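Getting the lounge room back, one shelf at a time

By Morenike Omoregie
February
6 min read
111 shares | 12 comments

Hello again from Undilville, where it is far too hot to do anything sensible and I have decided to sort out the lounge room anyway. Regular readers will know this room has been on my list since before Christmas (it was on the list before the Christmas before that too, but let's not dwell). It's where we watch the telly, fold the washing, eat toast, wrap presents and put down anything we happen to be carrying when the phone rings. You can guess how that goes after a few years.

I always promise more pictures and then get carried away with the typing, and I'm afraid I've done it again. There's a good long natter under this one. If you only came for a stickybeak at somebody else's mess, scroll down, have your look and go and put the kettle on with my blessing.

The plan, such as it was, came from Timothée next door. Timothée Gaillard has moved house more often than anyone I know and he swears by starting at the table. Clear one flat surface, put a cloth on it, and bring things to it a bit at a time. I'd been going at it the other way, wandering from shelf to shelf with an armful of stuff and nowhere to set it down, and getting crosser by the minute. So the table it is.

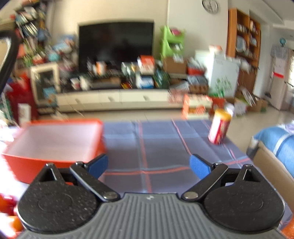 Undilville, February

The checked cloth is on and the orange-red basin is out, so we're in business! I love that cloth. It's a blue-grey with thin red and pale blue lines running through it in big squares, and it goes with nothing else in the room, least of all the blue cover on the sofa. I don't care. It makes the table look like it has a job to do. The basin is my sorting tub: whatever I can't decide on goes in, and it has to be emptied before tea. No carrying over to tomorrow, that's the one rule, and I've already broken it twice.

The can with the yellow lid is up on the table too, standing there like it's waiting for a bus. Cans and tins are a weakness of mine. Anything with a lid that goes back on properly gets a second life in this house, holding buttons or rubber bands or the little bags of screws that come with furniture and never seem to belong to anything. My mother was the same. When we packed up her kitchen we found a tin with 783 buttons in it (my brother counted them one rainy afternoon, I certainly didn't) and I couldn't part with a single one.

Now, the long white cabinet under the telly. Oh dear. I bought it because it was low and plain and had drawers, and I had a lovely idea in my head of a clear white top with perhaps one vase. What it has is boxes, packages and bottles from one end to the other, in every colour going. It's such a handy height, you see. You come in with the shopping, you put something down for a second, and then it lives there. I'm giving it a whole morning to itself, with the drawers done first so there's somewhere for the keepers to go. I did the drawers last once before and ended up with a beautifully sorted pile and no home for it, and by the weekend it had spread out again as if I'd never touched it.

The telly itself gets a dust and nothing more. It's up on the cream wall out of everyone's way and I won't hear a word against it.

The lime-green shelves next to it were a bit of a gamble. I ordered them from Plerano in a fit of wanting something cheerful, and when they turned up they were a good deal greener than I'd bargained for! Morning light makes them positively glow. They've grown on me though, and they're just right for small things that would get lost anywhere else. What needs to move is the cardboard boxes underneath. One is all cords and chargers, I'm fairly sure, and I have a nasty feeling another is still taped shut from the last time we painted. My thinking is that if I can't say what's in a box before I open it, I probably don't need most of what I find. We'll see how brave I am with the scissors in my hand.

Then there's the little glass cabinet with the white frame. I'm leaving that one for a cool day. You can't rush glass, and the stuff on the floor beside it has to be shifted before I can get near the thing with a cloth. The white box there is on its way out to the shed, and has been for a while.

And the bookshelf, up in its corner, packed tight. I've had stern talks with myself about the bookshelf. The magazines can mostly go (I've got craft magazines going back to 2000, and I know perfectly well the patterns are all online), but the books are staying and I'll fight anybody who says otherwise. Timothée suggested taking out one for every new one that comes in. I said that was a very good idea and offered him a biscuit.

A few of you asked last time what I use for labels. I've tried the fancy ones from Brovow and they're pretty, but they peel off in our summers, so I've gone back to masking tape and a laundry marker. For bags I'm still working through the big roll of Antoniuk ones I mentioned in spring. They're thick enough that a corner of a box won't poke through, and if you double them up they'll take magazines, though do keep them small or you'll never lift them off the floor. Ask my back.

I've got the rest of the month set aside for this, an hour or so after breakfast before the heat gets into the house. Drawers first, then the cabinet top, then the cardboard boxes, and after that whatever I've got the puff for. If anyone has a clever way of storing half-used rolls of wrapping paper so they don't get crushed, pop it in the comments, because mine look like they've been slept on.

12 comments | Share this post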